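Condov Compares Two Robot Hands on a Microwave Door

November 12, 2020

Condov is trying out jointed black hands from Bouchard and Moduditz on a two-arm bench in Cinden. The first task is a microwave door, with the fingertips working at the seam beside the control panel.
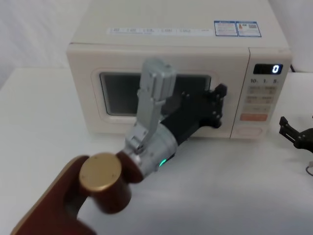
What is being compared

Each hand gets 500 tries. The arms and controller stay the same throughout. With the door open, staff check finger clearance around the panel and latch hooks.

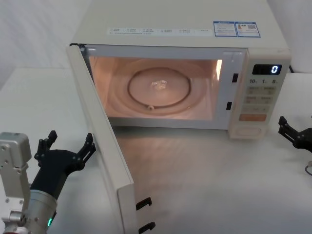 How long does one try take?
The limit is 30 seconds, after which the arm resets.

The lower right front of the oven gets its own set of tries, with the right hand brought in beneath the control panel.

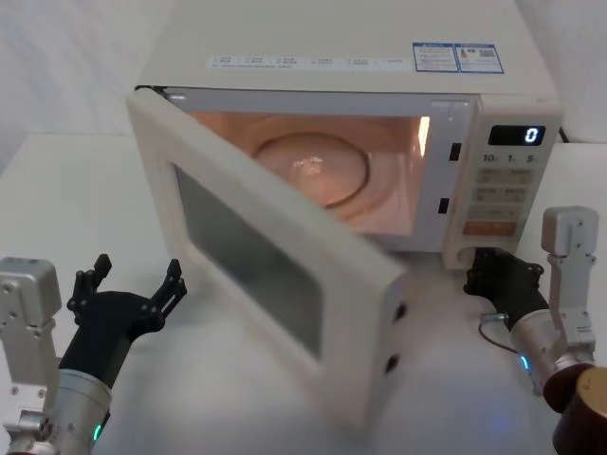 When will results be out?
Condov plans to post them in February. It has logged 395 tries so far.

Closed-door tries use both arms, with the fingers open.
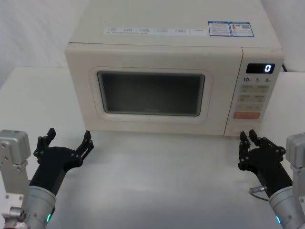 Both hands at the microwave, door shut.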